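Jawad Qureshi has lived in the same weatherboard house for most of his adult life, and he will tell you, if you sit at his kitchen table long enough for a second pot of tea, that he only began to understand it when he started mending it himself. He is a retired bus driver with big, careful hands, and over the past few years he has become the person people in our end of town ring when a drawer sticks or a chair gives way.

"I never set out to be handy," he says, pushing a plate of date biscuits across to me. "My father was handy, and my brother was handy, and I was the one who held the torch. Badly, too. I was always shining it in somebody's eyes."

What changed was a kitchen cupboard door. It had dropped on its hinge, and the quote he got to have it seen to was, he felt, a bit rich for one door. So he went down to the hardware shop, bought a screwdriver and a packet of screws, and had a go. It took him most of an afternoon and the door still didn't close.

"I had used the wrong screws, you see. Too long. They came out the other side!" He laughs at this for quite a while. "But I wasn't cross. I was interested. I thought, well, now I know something about screws that I didn't know this morning."

From there it was a wobbly stool, then the back gate, then a neighbour's letterbox. He began keeping a notebook of every job, with a little drawing beside each one, and by last July he had written up 1,114 of them. Some are as small as a drop of oil on a squeaky pram wheel. He is rather proud of those.

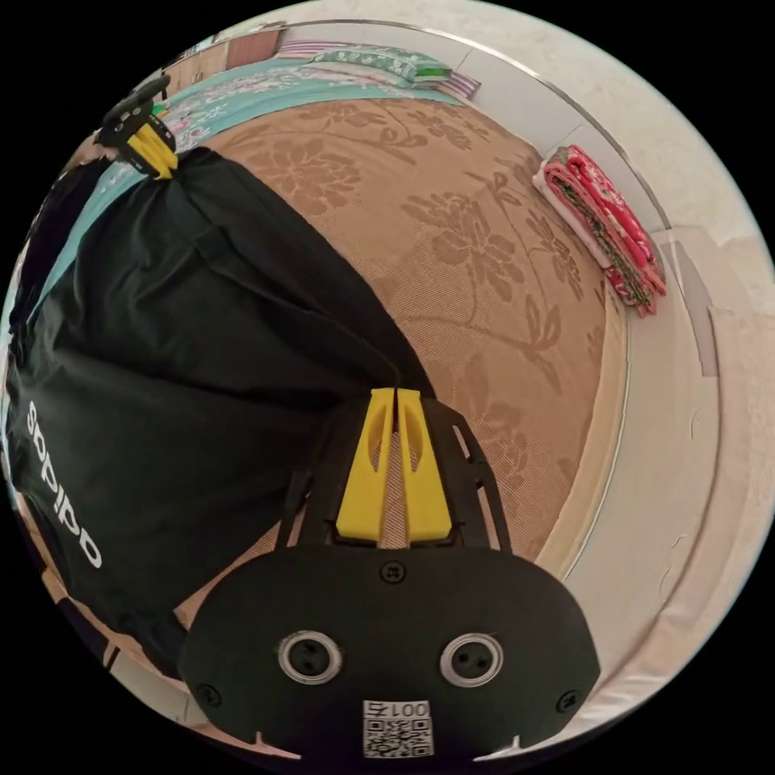

Screws are still his favourite subject, and he can talk about them the way other men talk about cricket. He keeps his in old jam jars along the laundry windowsill, sorted by length and then by head, and he has firm views about people who tip them all into one tin. Small black ones are what he likes best on a dark surface, set into a black plate so that you hardly notice them until you go looking. "A bright screw on a black plate is like a gold tooth," he says. "Some people like it. I don't." He has the same feeling about slotted heads on anything a child might need to open, and about being talked into a power driver when a hand one will do.

His wife used to say he was better company once he had something to fix, and he thinks she was probably right. After she died he let the notebook go for a long stretch, and it was a neighbour with a broken clothes airer who got him started again. "She left it on the verandah with a note," he says. "No knock. Just the note. I had it done before tea."

These days he does his mending in the mornings, when the light is good in the sunroom, with the radio on low. He doesn't charge, though he has been paid in lemons, in rhubarb, and in one case a very good fruit cake that he is still hoping will be repeated. He turns away anything to do with gas or mains wiring, and he won't touch other people's spectacles any more, having once sat on a pair.

I ask what he would say to somebody who has never picked up a screwdriver, and he takes his time over it, turning his cup around on its saucer.

"Start with something you already dislike," he says at last. "An ugly stool. A drawer that has annoyed you for years. Then you aren't frightened of it. And put your screws in a saucer as they come out, in the order they come out, and put the saucer where the cat can't get at it."

The cat, a large grey animal asleep on the ironing, doesn't stir. Jawad gets up to fill the kettle again, and on the way past he opens and shuts that first cupboard door for me. It closes beautifully now, with shorter screws.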